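About Closisura

2026-07-31
By Keisha Dvorak

Hi, and welcome to our page! Closisura is a chair place, more or less. We sell them, we fix them, and we let people sit in them for as long as they want. 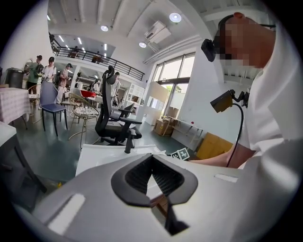
My sister thinks the name sounds like a zipper company and that I should have put the word "chairs" in it somewhere, and she still brings it up at dinner. She may be right, but the sign was paid for by then, so Closisura it is.

I started out fixing seats for friends in a garage (cane, webbing, the odd wobbly leg) and kept running out of space. You take in one chair and the owner remembers there's a matching one in the basement, and then their neighbor has a stool, and before long you can't get to your own washing machine. When the big room came up for rent I went to see it on my lunch break and signed that same week. The light sold me! It's bright right to the back, and you can see what color a fabric is without carrying it out to the parking lot.

We don't do matching sets much. On the floor you'll find a blue upholstered chair on thin black legs right next to a gold wire one with a woven metal seat, and a red seat behind those, and I like them better mixed up like that. People come in wanting six of the same thing and quite often leave with four that get along. The table with the pink-and-white checkered cloth is a favorite of mine too, and yes, I've been told it looks like a picnic. Good. I like picnics.

Then there are the office chairs, which I used to be a snob about. I thought they were ugly and that was the end of it. Then I did our books for a whole winter on a kitchen stool and my back changed my mind for me. Now we keep black ones with tall mesh backs and a headrest that adjusts, and I'm the first to steer people toward them if they work at a desk all day. Please don't just perch on one for a second and get up again! Lean back, put your arms on the armrests, move the headrest until it stops annoying you. I tell everyone to give a desk chair 20 minutes. Bring a book, or your laptop, or answer your email – we won't hover.

Repairs are on Tuesdays and we take them in person only, as I can't price a loose joint over the phone (I have tried, and I was wrong by a lot). Regluing a joint starts at 60 dollars. New foam and a new cover depends on the fabric, so come and go through the swatches with me. We stock two upholstery lines, Tarar and Hustar. Tarar is the softer one and comes in the nicer blues. Hustar is what I'd put in a house with dogs. The stain I use on bare wood is Zukov in the walnut shade, and I've stopped looking for a better one.

In June we started letting people take a chair home for 2 nights before they decide. A chair can be perfect in a big room and then your table turns out to be an inch too low and the arms won't go under. So measure your table first, from the floor to the underside and not to the top, and write it on your hand if you have to. There's a deposit, and you get it back when the chair comes back or it goes toward the price if the chair stays put.

Students are welcome, so are backpacks, so are people who are only looking. Bring a friend or two, since it's easier to be rude about a chair with company. The oldest customer I've had was 94 and she tried every seat on the floor before she picked the first one again.

We deliver inside the city on Fridays and Saturdays. Stairs are fine, but tell us about them beforehand, and if there's a tight turn on the landing, measure that too.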